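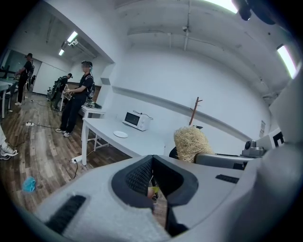

Tukcombe workshop finishes second hand-held gripper

November 2, 2023

Members of the Tukcombe shared workshop have finished their second hand-held gripper, a tool for recording how a person picks things up so that a robot arm can be taught to do the same. The build took 61 evenings, most of them spent on the jaw.

The first version, completed in May, used two flat fingers driven by a trigger and a bicycle brake cable. It held boxes and bottles well enough but dropped plates and anything else with a thin rim. The new one has curved fingers and a V-shaped rubber opening between them. The shell is pale grey, with black ribbed pads set into it.

"The V does the centering," said Efa James, who drew the parts. "With the flat fingers you had to line up by eye, and the recordings were full of people hunting for the edge."

The rubber went through several grades before the group settled on a softer one. Harder samples kept their shape but slipped on glazed dishes. The soft one grips but wears, and James expects to replace it after 800 closings. The mold is kept at the workshop, and a new jaw can be poured and cured overnight.

Weight was the other problem. An early shell came out too heavy to hold at arm's length for a full session. Thinner walls and a shorter handle removed 173 grams. The handle still gets warm near the circuit board — Sadia Durrani, who wrote the recording software, has lowered the sampling rate while she looks for a better place to put the regulator.

Durrani's software saves the finger opening and the tool's position for each attempt. It discards any attempt where tracking is lost for more than 2 seconds. Household tasks come first: moving a plate, opening a microwave door, picking up a cloth. The list was kept short so that every member could record all of it.

The arm that will use the recordings is not ready. Its base and shoulder are assembled, but the wrist has been waiting on a bearing from Makby that was delivered in the wrong size. Until the replacement is fitted, the group will go on collecting attempts and checking them by hand.

Drawings for the shell and the jaw mold are in the binder by the parts shelf, and members may copy them. Anyone printing the shell should use the revised trigger mount — the one on the older sheet cracks at the screw hole.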